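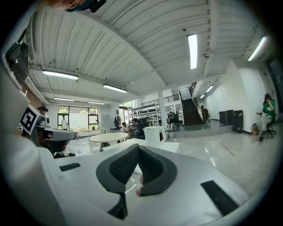
torvic88 replied:
No. Not yet, and I say that as somebody who paid for a Fang floor bot and wanted it to work. It does the hall fine. It does the kitchen fine if you pick up every chair, the dog bowl and the mat first. By then I could of swept.

marlowe_k wrote:
Ok but a floor bot is not what I asked. I mean chores with hands. Kettle, dishes, putting the extension cord away. My sister saw a demo over in Surkport where an arm folded towels, and she came home sure she'd have one by next year. I say ten. So who's right, me or her?

gritbin:
Depends what you mean by "can". Once, on a good day, with the engineer standing next to it? Sure. Every morning before work while you're in the shower? No way.

We run two arms at the shop (I'm at a parts place outside Latgate, 19 people). They load a press. Same blank, same spot, all shift. Great at it. Move the bin over a hand's width and it grabs air and throws a fault.

torvic88:
Exactly this

pennywhistle_9:
Gonna disagree with both of you. That's the old kind, where someone types in the positions. The newer stuff learns from people doing the job. You hold a gripper in each hand and do the chore with those, over and over, and it all gets recorded. No fixed spot for the bin. Big difference.

gritbin:
Recorded isn't done tho. I'll believe it when my bin moves and it doesn't care.

pennywhistle_9:
Fair, but you're judging it by a machine from before any of that. What year are your arms?

gritbin:
Old. Not telling you how old lol. Bostard wanted 135 an hour just to come look at them in April so you can guess.

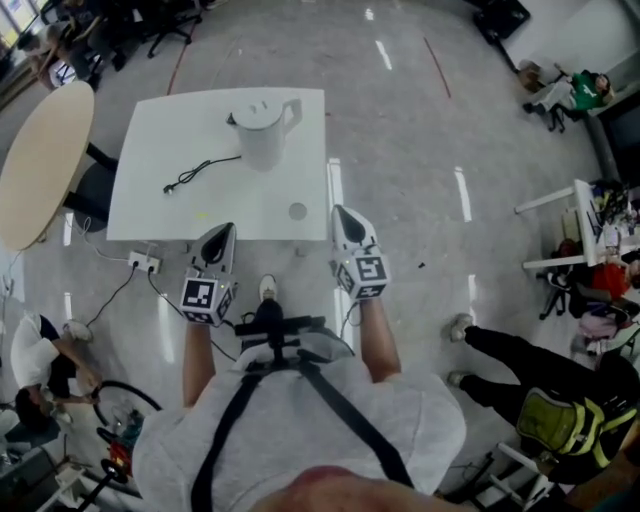 Last edited by marlowe_k on Wednesday at 3:19 pm

marlowe_k wrote:
Edited my post to put that one in. Take the kettle. Sounds like the dumbest easiest job in the house. Now say the steps out loud. Kettle's on the table, base is sitting off to the side by itself, there's a loose cord with a plug on it and the power strip is down on the floor. You want tea, you've got to sort all that out first.

Me: half a second, not even thinking. A machine has to know the round gray thing goes under the kettle. And get it on there straight.

hollyhock:
The cord is the killer. Rigid stuff they're getting good at. Cords flop. Towels flop too but you can be off by an inch on a towel and who cares. Plug has to go in the holes.

I tried plugging in my lamp with kitchen tongs just now. One pair in each hand. 3 tries and I gave up and used my fingers. Try it, you'll have a lot more sympathy for the robots.

torvic88:
Please unplug things before you poke them with metal tongs

hollyhock:
It was the silicone ones and the strip was switched off, dad

pennywhistle_9:
That's kind of my point though? If a person CAN do it with two grippers then the hardware's good enough and all that's left is the brains. And the brains part is moving fast.

gritbin:
"All that's left is the brains" is doing a lot of work there. Also fingers feel stuff. I know a plug is halfway in from the feel, I'm not even looking. Does the gripper know?

pennywhistle_9:
Some have sensors for that. Some don't and go by the camera. I don't know which way wins, I'll give you that one.

dunmore_rd:
Coming at this from another side. My mother has bad arthritis, can't lift a full kettle. She doesn't need it fast. If a machine took nine minutes to make one cup she'd be thrilled. Everybody on here compares it to a healthy adult in a hurry. For her the bar is way lower.

torvic88:
Lower on speed. Higher on not pouring boiling water on her. I wouldn't let anything with a motor near a kettle in my mother's house yet. Get her one of those tilt stands in the meantime, cheap and no software.

dunmore_rd:
She has one, hates it. But yeah I hear you on the hot water. Maybe it fills and switches on and she pours from something smaller.

marlowe_k wrote:
That's a good split. Let it do the boring half.

Ok so nobody's said next year. I'm telling my sister she owes me dinner.

pennywhistle_9:
I'd say five for simple stuff in a normal messy house. So you're both wrong, split the bill.

gritbin:
Ten and it still won't do the cord. Anyway if anyone knows a guy near Latgate who works on old arms and isn't Bostard, message me. Number two is faulting again.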